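The table, four months on

8th July

I bought the desk in March from a bloke in Truvham who was moving to Fliltness and didn't want to pay to take it with him. He asked 121 dollars, I offered 40 less, he laughed, I paid 121. It came with a cable hole and no cables, and a set of legs I put on backwards the first time.

The plan was that it would be a proper desk. Pale wood, nice straight grain, me sitting at it in a jumper, being organised. It has since been a dining table, an ironing board and, for one long weekend, the place where a Hillden bookcase lay in pieces while I looked for the other half of the instructions.

So on Friday night I cleared it. I threw out 36 dead pens (I counted, I was avoiding the tax) and found a receipt for 400 envelopes, though I have never owned 400 envelopes. The mugs went back to the kitchen and the chargers went into the drawer where chargers go to breed.

What's left is a clear container with a grey flip-top lid and one squeeze bottle, clear plastic with a white cap and red stripes winding down it like a candy cane. I can't remember buying it. It seems too cheerful for sauce and too tall for the cupboard, so it stays.

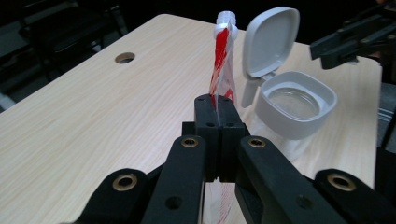 The cable hole is still a worry. I've lost a paperclip, two screws and a cough lolly down it, and there's a little brown ring around the edge that makes it look deliberate. Rai sells a cover for them. Shipping costs more than the cover, so I'll be using a coaster until further notice.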